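4. Setting up the shirt fold

Put the shirt on the table before you wake the arms, and set the basket at the back. I keep both speeds at 30 until the club kids have seen one slow pass - then I go to 70.

5. Press Start on the Totis panel. The left gripper takes a corner and lifts while the right one stays low on the fabric.
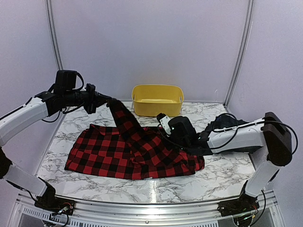 Caution: hands stay behind the rail until both arms are parked! If you get error 405, call me or Efua Baidoo before you restart anything.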